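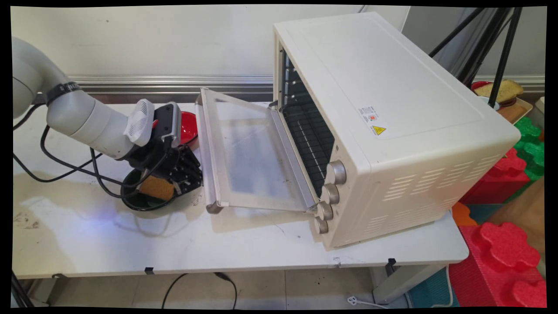
*A square biscuit over the black bowl, with the toaster oven to the right.*

**Pludia home energy meter, review by Cheng-en Hsiao, 10 September 2018**

I bought the Pludia in January, when our town council in Stanville began to discuss its climate plan and I wanted to know my own part in it. The meter clips on the main cable and shows your use each minute – also the carbon, in kilograms.

Installation took me 50 minutes. The manual is clear, but the letters are very small. 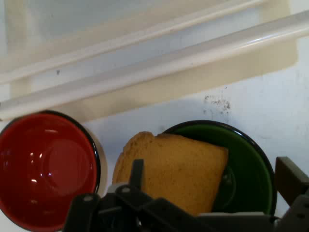

My first full month was 313 kWh. Last month it was 234, mostly thanks to the old freezer, which I gave up. The carbon number I trust less. It uses one fixed value for the whole year, and on windy days this must be too high. I wrote to the maker two times and got one polite answer.

Good for the price, if you mainly want the kWh. Four stars.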